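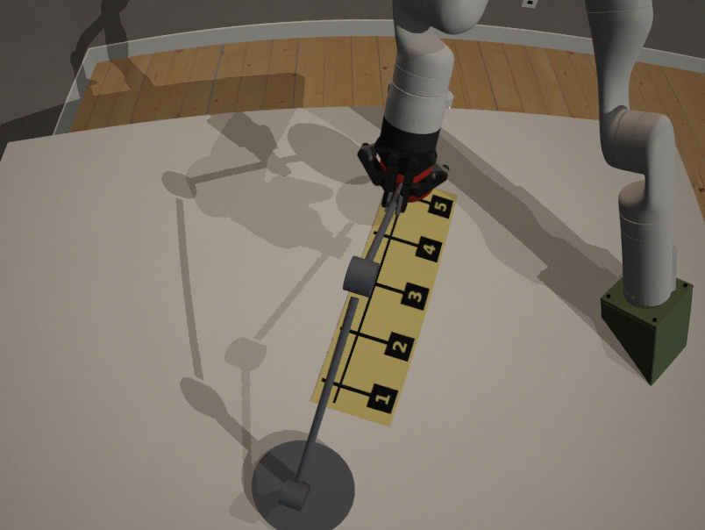 Why do we keep buying kitchen scales, tape measures and step counters when we mostly ignore what they tell us? We like owning the number more than we like obeying it.

I say this as a man who has three kitchen scales, one of which works. It reports that my coffee dose is off by two grams every morning, and every morning I thank it for its opinion and tip the beans in anyway. My neighbor Silvan Koller owns a better one, a Schnyder, with a little tray and a timer. His coffee tastes like mine. I have told him so and he now makes it for me in the small cups.

Somewhere in the last few years, measuring at home went from a chore to a hobby. My grandmother had one tape measure, and it lived in a drawer with string and a key to something. She used it for curtains. If you had asked her how well she slept she would have told you how well she slept. I have an app called Nania that gives my sleep a score, and I have caught myself waking up perfectly cheerful, checking the score, and going downstairs tired.

The best night I've ever had, by its reckoning, was a 98. I spent that night on Leonie Brunner's couch with a spring in my kidney and her dog on my feet. I can only assume the app was impressed by the dog.

I'm not against numbers. I want the pharmacist to have them. I want the people who build elevators to have so many of them that they're unpleasant at dinner. What bothers me is the way a number wanders into a room where we were doing fine and sits down in the good chair. Once it's there, you have to talk to it. Gion Wyss, whom I have known since school, used to go for walks. Now he goes for steps. Last March he walked laps of his own hallway at eleven at night in his socks to finish the day properly, and his wife, Brigitta Oberholzer, timed him -- which tells you it spreads.

Recipes have caught it too. I own a cookbook that wants the oven at 200 and the flour to the gram, and then asks for "one medium onion," as if the onion board had met and settled the matter. I have come to love that onion. It's the only place left in the recipe where the author trusts me to look at something and decide. I pick a big one. It's fine.

The usual defense is that you can't improve what you don't measure. People say this in meetings with great calm. But I've improved at plenty of things without a chart. I'm a better driver than I was at nineteen, and I'm much better at leaving parties. I learned to cook rice by ruining it in front of people whose opinion I cared about. A rice score of 96 would have taught me less than the look on my mother-in-law's face.

And some things get worse as soon as you start. Try counting how many times you laugh at dinner. Try rating a vacation from one to five while you're on it. Severin Prantl did that at a lake one summer, a new rating each evening, and by the fourth day the whole family was behaving as though an inspector was staying in the spare room.

So I've made a modest rule for my own house. I measure what I'd change. Shelves, medicine and baking, yes. Sleep, steps and coffee can go about their business unsupervised. I took the app off my phone on a rainy evening and slept that night either very well or very badly, and I'd rather not look into it. Two of the scales went to the thrift store. I did weigh them first. They came out different, but I only had the one scale to check them with, and Silvan wouldn't lend me his.

We use cookies to remember your preferences and count visits to this site. Accept | Manage settings

2020-02-26 | Contact | Copyright, all rights reserved | Back to top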